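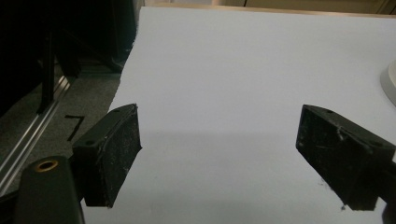
White surface, gray carpet beyond.

The loyalty app pitch, round three

Another week, another sales call about loyalty apps. Pultuvitz wants $165 a month to put our store on a customer's phone. For that, shoppers get a digital punch card, a birthday message and "smart nudges." I asked what a smart nudge was. It's a text telling you that you haven't shopped here in a while.

I have been in small retail long enough to remember when the punch card was a piece of cardboard and the nudge was running into somebody at the post office. So I asked the rep how many of the people who download these apps still open them after the holidays. She said engagement varies by merchant. I'll bet it does.

Karla Varela signed up for one of these at her kitchen store a while back. Over the year 2663 customers joined, a number the vendor put in a very handsome chart. In December, when you'd think people would be cashing in, 27 of them redeemed anything. Karla thinks most of those would have come in anyway, and she knows several by name. Her vendor called it a strong base to build on.

Kavinda Siriwardena disagrees with me, and he's welcome to. He has used Pamar for six months and says his regulars like seeing their points. He also told me he gives double points on Tuesdays, his slowest day, and that Tuesdays are up. Are they up by more than the discount costs him? He hadn't worked that out. I wish more of us would before renewing.

What bothers me most is the customer list. Read the Pultuvitz agreement down to section 6 and you'll find that if you cancel, you may request your customers' contact details "in a format determined by the provider." I asked what format. I'm still waiting to hear. If I'm paying to collect names, I want to leave with the names, in a plain file I can open.

We're passing for now. If you bought in on the promise of repeat business, I'd like to see your numbers, good or bad. Redemptions and sales, please. Downloads don't pay the rent. 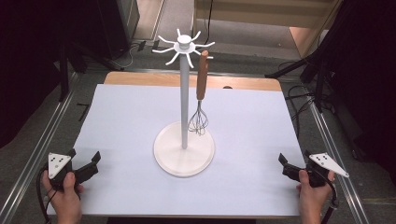
Whisk on the hanging stand.

Price changes from Berkon

The new Berkon price sheet landed January 6, 2020, and the cover letter blames freight again. Last year's letter blamed freight too, and I don't recall a letter when freight went down. Check your open orders against the old sheet before you pay. Rocío Ayala found two lines on hers billed at the new price, and Berkon fixed them when she called.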